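The second life of a pair of shoes

By the time I moved to Unine, I had already stopped repairing my things. In the town where I grew up there was a cobbler beside the bakery, and my mother sent me to him every autumn with a bag of shoes. Later I lived in bigger places, the shoes became cheaper, and when a sole opened I put the pair in the bin and bought the next one. I am not proud of this, but I think many readers will recognise it.

Unine is a small town, and it still has a repair shop. The sign above the door says Aebischer, in brown letters which somebody has repainted more than once. The room is narrow and smells of glue and wax. On the left wall there is a rack for the finished work, and every pair has a paper ticket tied to the laces. The first time I went in, it was only for a belt that needed one more hole. The man at the counter did it while I stood there, and he did not want to take money for it. I bought a tin of polish so that I would not feel bad.

I went back in August with two pairs of winter boots, which is apparently the right season. From October the shop is full, and the waiting time can grow to 23 days. In summer it is usually three. The heels were worn on the outer side, as they always are with me, and the man turned one boot over and told me that I walk like a person who carries her bag on the right shoulder. I do carry it there. I have tried since then to change shoulders, without success.

The work is mostly heels, he explained, and after heels come zips. Full soles are rarer. A leather sole must be cut off, the old stitching picked out, the cork filling replaced, and then the new sole is glued, pressed and stitched. For this he uses a machine from Feltel that was already in the shop when he took it over. It is painted green and weighs 302 kilograms, and he knows the number because he had to pay for moving it when the floor was renewed. 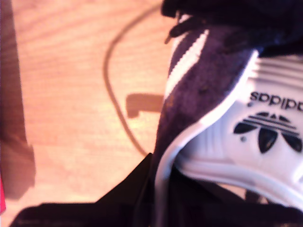
What has changed most in the trade is the sports shoe. When he learned the work, a cobbler did not touch them. The soles were moulded in one piece and the glue was of a kind that his own glue did not like. Today a good part of his customers are under thirty, and they bring the shoes they wear every day, often because the model is no longer made or because they have become attached to it. Suede is a large part of this work. People are afraid of it, and many wash it too hard. On a dark colour, such as the purple-navy of an Adidas with white stripes, small specks and scuffs are easy to see, and the first step is only a dry brush, used gently and in one direction. After this comes a rubber block for the marks that stay. Water is the last choice, and then the whole panel must be damp in the same way, or there will be a ring.

I asked him what cannot be repaired. He thought about it longer than I expected. Foam that has started to crumble from age, he said, and shoes which have been dried on a heater. He also refuses children's shoes if they are to be passed to a second child, as the inside has already taken the shape of the first foot. His prices hang on a card by the door. New rubber heels cost 33 dollars, and a customer from Cusitz, one valley further, told me she pays almost the double in the shopping centre there and must wait longer.

It would be easy to write that repair is coming back. I am not so sure. The shop in Cusitz which did the same work has closed, and the place is now a phone store. Aebischer has no apprentice at the moment. There was one two years ago, a very good one with her hands, but she left for a company that makes orthopaedic insoles, where the hours are regular and the pay is better. He does not blame her for it. He still keeps her apron on the hook behind the door, and on busy days he wears it himself when his own is too full of glue.

My boots were ready on the third day, as promised. The new heels were louder than the old ones, and for a week my neighbour downstairs knew exactly when I came home.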